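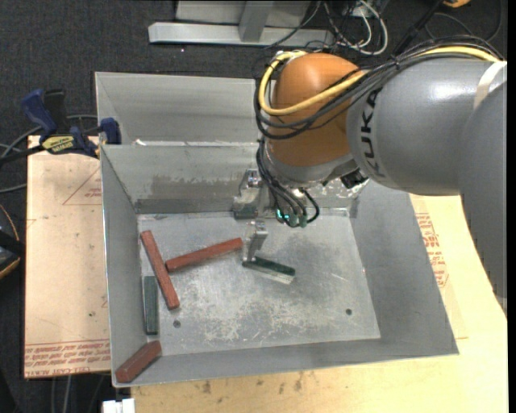 Kit de dévracage Estier Lobo, version 2. Pour cellules déjà équipées d'un bras, on fournit la pince, le faisceau, le logiciel Javari et la mise en route. Pince à deux doigts, prise par l'extrémité de la pièce si besoin : le bloc vert est tenu par son bout gauche, près du fond du bac, légèrement en pente. Bacs tôle acceptés, même rayés. Montage sur KUKA ok, autres marques nous consulter.

Pièces longues, courtes, mélangées : oui. Pièces emmêlées (ressorts, crochets) : non, pas la peine d'insister.

Compris dans le kit
Pince + jeu de doigts de rechange
Faisceau capteurs, colliers
Licence Javari, 1 poste
Deux jours sur site avec Sreekumar Amin ou Kavitha Annamalai

Pas compris : bras, bacs, table, brides de serrage.

Réf. 284. Délai 31 jours ouvrés, un peu plus en mai. Essai possible avec vos pièces dans notre atelier, envoyez en une petite caisse (pas 500 kg svp), retour à vos frais.

Les anciens doigts Arska ne se montent plus sur la version 2. Adaptateur en cours, pas encore de prix.

Devis et dispos : Lakshmi Pai, par mail de préférance. Tarifs à jour au mardi 28 janvier, hors taxes, hors port.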